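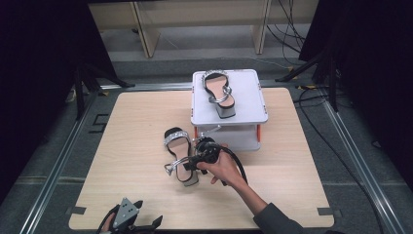

Masanobu Maruyama wants it on record that a shoe rack is for shoes you wear, and that anything with rhinestones across the toes belongs in a box with a lid. He wrote this underneath our last gallery, the one with the rain boots, and added that in his view silver heels have no business standing on a tier where people can see them and get ideas.

I have read this several times and I disagree with nearly all of it. Boxes are where party shoes go to be forgotten. You put them away in March, you find them again when you're looking for the iron, and by then you have bought another pair for the wedding. So this page is for the dressy ones, the sandals that come out for an evening and then need somewhere to live.

A few notes on the pair, which is what people write in about. A silver strap across the toes, set with rhinestones. A pink footbed, quite pale, with a black edge running around it. A silver block heel, chunky, the kind you can stand on at a reception without sinking into the lawn. And then the ankle strap, which I will get to, because the ankle strap is the whole problem.

On heels and toes. There are two schools. One puts the toe to the wall so you can grab the shoe by the heel, and the other puts the heel to the wall so you can admire the front. I belong to the first. You pick up a shoe by the heel whether you mean to or not, and a strap full of stones is a poor handle. My sister belongs to the second and has a very attractive closet in which she can find nothing.

On tiers. A small two-level stand suits a single pair very well, one sandal up top and one on the shelf underneath. This takes up half the floor and gives you the slightly grand feeling of a shop window. The Vallow catalog calls this "vertical pairing" and charges accordingly. An upturned crate does the same job with less vocabulary. Measure the height of your heel before you buy anything. I didn't, and I own a Hirano rack that fits only slippers.

On price. Mine came from Jurari, on the sale table, for 80 dollars, down from a figure I won't repeat in case my husband reads this far. Worn 5 times since. You can do the division yourself and I would prefer that you did it quietly.

On straps, at last. A sandal with a long ankle strap will not stay where you set it down. You line up the pair, you turn away to find the other earring, and one of them is lying on its side with the strap thrown out like somebody asleep on a sofa.

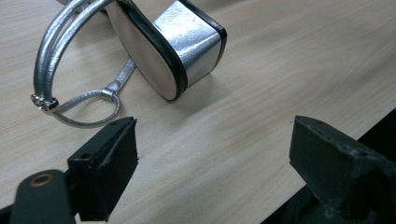 What I do now is buckle the strap before the shoe goes up, on the loosest hole, and tuck the loop over the heel. It takes no time at all. A buckled strap holds its shape, more or less, and it doesn't catch on the neighbor when you pull one out in a hurry at 6 in the evening with the taxi outside.

The other thing is the silver. Metallic finishes scuff, and they scuff worst against each other, so leave a finger's width between heels on the same level. If you must stack, slip a sock over one. A clean sock. I have had letters.

Wiping down: soft dry cloth for the heel, a baby toothbrush for the rhinestones, nothing wet near the glue. Rado sells a spray for this and I have a can of it under the sink, still sealed, where it has been very little trouble.

There are 347 comments under the rain boots gallery, most of them arguing about newspaper, so please put the sandal ones on this page where I can find them. Next up is slippers, and whether a pair that has lost its backs still counts as a pair.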